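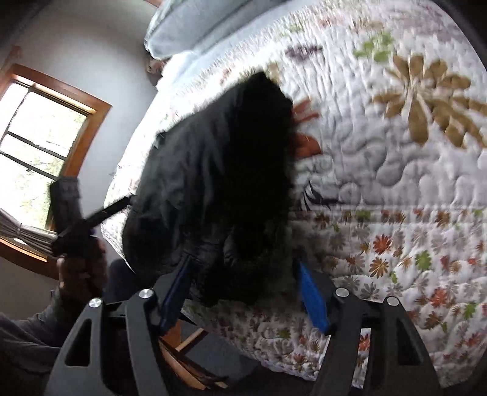 Jacket pick on the quilt, blue fingers, bedroom at the Ferreira house.

Ticket 234: Gripper width reads "closed" with a jacket in it
Opened by: Amerley Yakubu
Assigned to: Horacio Mansilla
Opened: January 6, 2022
Status: Closed

Hi Horacio,

Me again, sorry! I'm at the Ferreira house doing the "pick up the jacket" task and the hand-held gripper is driving me a bit batty. I squeeze the jacket, lift it, carry it, put it down, all lovely. Then I bring the recording up in Dolon and the width line drops to zero the moment I squeeze and stays flat on the floor for the whole carry. It's a puffy jacket! There's a good wad of nylon and stuffing between the fingers the entire time, so no way is that zero.

I wouldn't fuss, except Gondport tried the first batch on the arm yesterday and the arm closes all the way, very hard, and drags the jacket instead of lifting it. So it's learning exactly what I told it, I guess.

What I've tried so far:

- Turned the gripper off and on (of course).
- Wiped the fingers and had a look for lint in the joints. Found some, got it out, no change.
- Opened and closed it with nothing in it. The line goes up and down the way it should.
- Tried it on a rolled-up towel. Reads a little above zero, then sinks.
- Swapped the battery, mostly out of spite.

The jacket is black and so are the gripper arms, and I did wonder if that matters. The quilt under it is white with flowers all over, and there's a big bright window beside the bed. Happy to move things if you want.

Amerley

— Reply, Horacio Mansilla

Hi Amerley, no need to be sorry, the clip you sent is really useful. The towel is the interesting one. If the light were fooling it I'd expect the line to jump all over the place, and yours is smooth, just wrong.

Could you do two things for me? Draw the blind if there is one and record a single pick. Then leave the room exactly as it was and record one with something stiff, a book or a box, whatever's handy. Send me both. Also, which fingers are on it?

— Reply, Amerley Yakubu

No blind, so I hung a bedsheet over the window and felt very professional. Same flat line.

Stiff thing: I used a hardcover. It reads fine while I hold it gently, then if I really squeeze it slides down again, even though the book is obviously not getting thinner.

Fingers are the soft blue ones. They went on at Wurnulard before I drove out. The old ones were getting a bit chewed.

— Reply, Horacio Mansilla

Okay, that's it, I'm fairly sure. Dolon works the width out from how far the linkage has travelled. The blue fingers bend a lot more than the old set, so when you squeeze hard the arms keep moving after the tips have already met the jacket. The software still has the old finger profile loaded, and it takes all that bending as the gripper shutting. Jacket, towel, book — same story.

Please try this:

1. Open Dolon, go to Tools, then Finger profile, and pick "soft".
2. Run the width calibration from scratch. It'll ask for fully open, then just touching. Stop at just touching, don't squeeze.
3. Do it again with the 14 mm spacer from the kit in the fingers.
4. Save, close Dolon and open it again. It keeps the old profile until you do, which is a separate bug and I've logged it.

And go easy on the squeeze when you record. Enough that the jacket doesn't slip and no more.

— Reply, Amerley Yakubu

You beauty! Took me three goes because I kept squeezing at "just touching" (habit), but the line now sits up where it should and stays there through the carry. I've recorded 6 fresh picks and they all look sensible to me. The gentle squeeze feels odd, by the way. The slippery fabric wants to get away from me, so I'm grabbing it lower down where it bunches up, and lifting slower.

What happens to the old ones? I've got 81 of them sitting in the folder and I'd rather not do them all over if I can help it — my forearm has opinions.

— Reply, Horacio Mansilla

Leave them where they are. The linkage travel is saved raw, so I can work the widths out again with the soft profile. The hard squeezes will still be hard squeezes, mind you, so I'll drop the worst ones and you may have to top up the folder a bit. I'll send a list.

— Reply, Horacio Mansilla

Redone and uploaded. I've thrown out the picks where you were really crushing it and kept the rest. Gondport ran the new batch this morning and the arm got the jacket up off the bed on most tries. It still fumbles when the collar's folded under, so a few more starts like that would help when you've got time. Closing this one, and collars can have their own ticket.

— Reply, Amerley Yakubu

Collars tomorrow then. Thanks heaps!

Related tickets
Dolon keeps old finger profile until restart
Jacket task: more starts with collar folded under
Spacer missing from Wurnulard kit
Replay arm drags towel at Gondport
When to replace worn fingers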